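Religion and Reform, Handout 6: The food question among the reformers

Welcome back, everyone. We left off last time with the temperance halls, and I promised we would get on to food, so get comfortable – it is a bigger subject than it looks, and the people who argued over it were seldom brief. Please have your copy of the Trumbridge letters by you as you read.

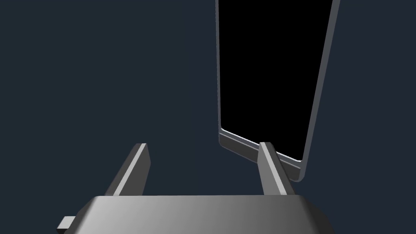 Week 6 | Set reading and notes

The Trumbridge circle met to read scripture and ended up, as such groups often do, quarrelling about supper. Their founder held that a meatless table was a form of prayer. His younger members mostly wanted to know whether fish counted! Lejla Vasić's essay is very good on this, and I would ask you to read it slowly, looking out for the way she separates rules about purity from rules about kindness. The two get muddled in the letters, sometimes within a single page.

Samran Wiriya takes a different line. He thinks the diet mattered chiefly as a way of knowing who belonged, and he leans on the Plirkell subscription book, which lists 80 households who signed the pledge. I find him persuasive on the early years and rather less so on the later ones, when people had begun to sign and then quietly carry on eating mutton.
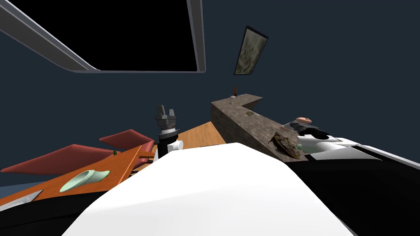

Handout 6, second illustration

For the seminar, please bring 2 short passages from the letters, one that supports Vasić and one that troubles her. A few lines each will do nicely. The May essay may grow out of this if you wish (the limit is 4,000 words, notes included), and do come and talk to me about it before you start writing.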